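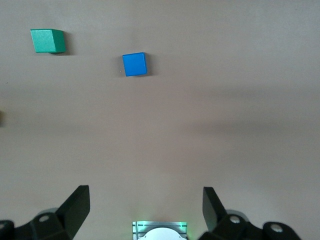 Coloured wooden cubes

Coloured wooden cubes are small blocks of equal sides, painted or stained, used for play, for early number work and as counters in table games. Also called colour cubes, counting blocks or, in some older school lists, inch bricks, whatever their true size. Sold loose, in drawstring bags or in trays. Most sets hold four to six colours. Green and blue are nearly always among them.

Contents
1 Size and make
2 Colour
3 Use
4 The Plurnusholm sets
5 Care and storage
6 See also

Size and make

No fixed standard. Makers sell by the length of one edge, and the usual sizes are 21, 23, 30 and 40 mm. The two smaller sizes are for table games and sorting, the 30 mm for schools, the 40 mm for very young children. Sizes don't mix well in a tower – a difference of two millimetres shows by the third block.

Beech, birch and lime are the common woods. Square lengths are sawn, cut across into cubes, then tumbled with grit to take off the sharp edges. Long tumbling gives a rounder corner and a block that feels kinder in the hand, but it stacks a bit worse. Short tumbling does the opposite. Cheaper sets may vary in size within the same bag.

Colour

Two methods, paint and stain. Painted blocks have an even, strong colour and hide the grain. The surface can come out slightly speckled where the coat has dried over raised fibres. Stained blocks show the grain and look darker on the end faces, where the wood drinks more.

Names of shades differ from maker to maker. A green leaning towards blue may be listed as teal, emerald or sea green; a bright blue as azure or sky. Anyone buying spares should match by eye and not by name. Under a lamp or near a window the top of a cube looks lighter than its sides, so compare top with top.

Green and blue are the pair most often mixed up by small children learning colour words, and some languages have traditionally used one word for both. Teachers often set out one of each, well apart on a plain cloth or table, and ask for them by name before adding a third colour.

Use

Sorting, by colour first and later by size. Stacking. Copying a pattern from a card. Counting on and taking away. In games they stand for goods, armies, points, damage, anything realy.

Spacing exercises are less well known. Two cubes are put down with a gap and the child has to say how many more would fit between them, then try it. Described in a short teaching pamphlet by Aisling Cronin, Room Between, which was handed round infant schools in photocopy and never properly published. The pamphlet asks for a dull, pale surface with no pattern. Shiny tables put the children off.

The Plurnusholm sets

Made at the Lemano workshop in Plurnusholm and sold to nurseries by post. Painted, not stained. Six colours in the first sets, later four when the yellow and the orange were droped – they chipped badly. Orathai Kaewkla drew the pattern cards that came in the lid. Sets complete with cards are hard to find, loose cubes turn up often and carry no mark. Later boxes were sold through the Şimşekoğlu catalogue with a slightly duller green.

Care and storage

Wipe with a damp cloth, dry straight away. No soaking. Painted cubes left on a sunny sill fade on one face only, usually the top. Chipped ones can be sanded back and repainted with toy-safe paint, two thin coats, a day between. Keep in a cloth bag or an open tray.

See also

Building block
Counting rods
Pattern cards
Game counters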